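3.2 Residual sugar and alcohol in shop-bought kefir and cider vinegar drinks

We had expected, when we began in February, that the bottles kept on ordinary shelves would give us the least trouble, and for the most part they did. The Buvau drinks hardly changed over the whole storage period, and we grew rather fond of them for it. The Ovia bottles were livelier -- one batch in particular -- and we come back to them below. All 826 samples were opened, stirred and measured by the same two people, which we think did a good deal to keep the readings steady.
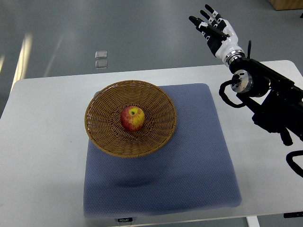

3.3 Drinks made at home from whole fruit

Home brewers were kind enough to send us their recipes along with their jars, and these turned out to be wonderfully varied. Most began with fruit, sugar and a spoonful of an older batch, left under a cloth in a warm kitchen until the maker liked the taste. We asked each of them to fill a 50 ml tube for us and to keep a simple diary.

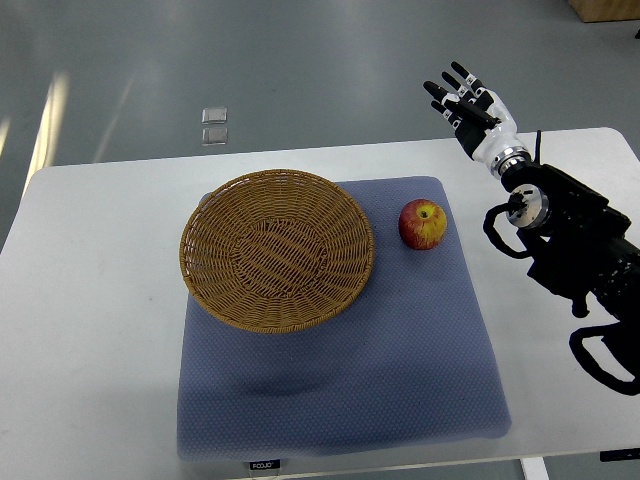
Alcohol in the home-made drinks rose fastest where the fruit had gone in with its skin on, as Grønli had suggested to us it might. Wild yeasts live on the skin, and a good wash removes only a part of them. An apple with red and yellow skin, like the one beside the basket, would go into such a jar whole or roughly cut, core and all, and several makers told us they would never dream of peeling it. Those who did peel their fruit sent us gentler, sweeter drinks.

The Cabello starter behaved much as the home cultures did, only a little more slowly, and we saw no good reason to treat it separately in the tables.

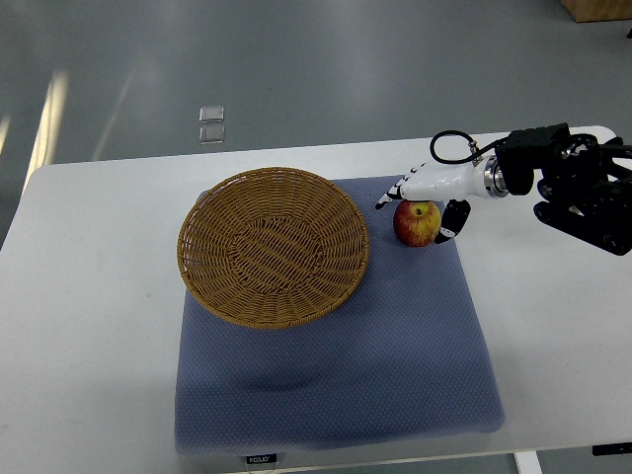 Figure 2. Round woven basket on a blue-grey mat.

We are grateful to Ivar Grønli for his patience in reading these results with us more than once.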